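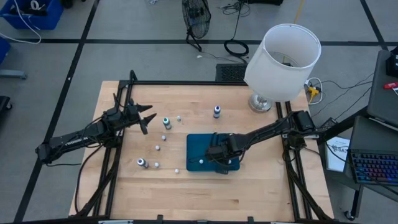

Dried beans keep for ages, cost very little and taste better than tinned, but they do need a bit of planning. These are the notes I keep for cooking a big batch and freezing it, so there's always something in for a weeknight stew or a curry.

## Soaking

Most beans want a night in cold water. Use a bigger bowl than you think, as they swell a good deal, and cover them well. Black beans and black-eyed beans can go without, though they'll take longer on the hob.

Salt the soaking water. A level tablespoon for a large bowl is plenty. The skins come out softer and fewer of them split. Drain and rinse before cooking.

If you forget to soak, bring the beans to the boil in plenty of water, give them two minutes, put the lid on and leave them off the heat for an hour. Then drain and carry on as usual. I've done this many times and the only real difference is a few more burst skins.

Red lentils and split peas don't need any of this. Rinse them until the water runs fairly clear and cook straight away.

## Kidney beans

Red kidney beans must be boiled hard for at least ten minutes before you turn them down. A slow cooker doesn't get hot enough to do this part, so boil them in a pan first, drain, and then put them in. The same goes for cannellini and borlotti. Don't taste one to see how it's getting on until the boil is done.

## On the hob

Cover with fresh water, bring up to the boil, then keep it at a gentle simmer with the lid half on. Chickpeas take me an hour and a quarter, haricots a bit less. Old beans take much longer and some never soften at all. I had a bag of Jumano chickpeas from the back of the cupboard that were still like gravel after three hours, and they went on the compost.

Put in a bay leaf, half an onion and a couple of garlic cloves if you have them. Leave tomatoes, vinegar and lemon until the beans are soft, as acid keeps the skins tough. In a hard water area a small pinch of bicarbonate of soda helps. Don't overdo it or they taste of soap.

Skim the foam if it bothers you.

To test, take out three or four and squash them against the roof of your mouth. All of them should give. One soft bean tells you nothing.
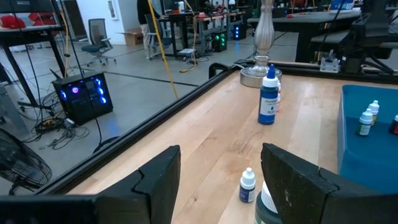

*Wooden worktop with a black rail along the side.*

## Freezing

Let the beans cool in their cooking water, then drain, keeping a mugful back. For loose beans, spread them on a lined baking tray, freeze until hard and tip them into a bag. For soups I freeze them in tubs with some of the liquid – they dry out less that way. Leave a gap at the top of the tub.

I weigh out 240 g per portion to match a drained tin, and 100 g bags for salads. Write the type and the month on the lid. A tub marked February is worth using up before you start a new one, and white beans all look alike once they're frosted over.

They can go into a hot pan from frozen. For salads, thaw them overnight in the fridge.

## The cooking water

Chickpea water is good in hummus in place of some of the oil. Black bean water makes a decent base for soup. I pour kidney bean water away.

## Storing them dry

Glass jars with a proper seal, kept out of the sun. I cut the cooking times off the packet and tuck them inside the jar. Don't top up a jar with new beans over old, or half the pan will be mush while the rest is still hard. Finish the jar, wash it, dry it fully and refill.

*Last updated October 2025*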